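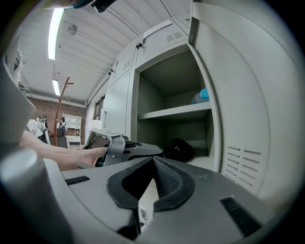 Can you build a decent gripper in a shared workshop? With patience, though I would keep your hopes small.

Nunstead workshop gallery, 12/3/18

We have put 168 hours into grippers since February and I am still not sold. The Drullville kit promised 200 grams of squeeze at the tips – ours gave 43 on a good night. Ilska, the second build, is meant to fix that. I'll believe it when I see the scales.

Two grippers by the open locker. Black rubber pads on the near one, set in a V. Lambert pads cost 5 pounds a pair and I still say they are too soft.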